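Urnard Children's Clothing Listings

A set of product texts for babywear and children's clothes, put together for people working on shop search and size matching. The current version is dated Oct 22, 2023.

Contents

There are 500 listings in one CSV file, one garment per row. They come from two shops, Trotine and Kirance, and were copied with their permission. Columns are title, body, fabric, fastening, size_label and care.

size_label is left as the shop wrote it, so "6-9m" and "6 to 9 months" both occur. Fastening can hold up to 5 values, separated by semicolons – a romper may well have snaps and a zip.
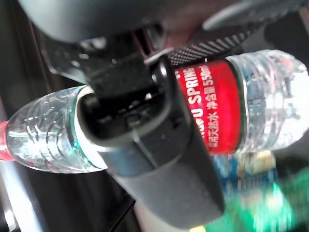 Gripper finger on a clear plastic bottle with a red label.

Known problems

In 79 rows the fabric column is empty. The shop gave only a trade name for the cloth and we did not want to guess. Christening gowns and knitted bonnets are thin on the ground, and there is no footwear at all.

Care text was typed by hand from the sewn-in labels. Spelling has been left alone, including "luke warm".

Loading

The file is UTF-8 with a header row. Some body texts contain line breaks inside quotes, so use a proper CSV reader.

Licence and contact

Free for research and teaching. For shop use, ask first. Corrections go to Aldana Iturra through the Espinoza issue tracker – please give the row number.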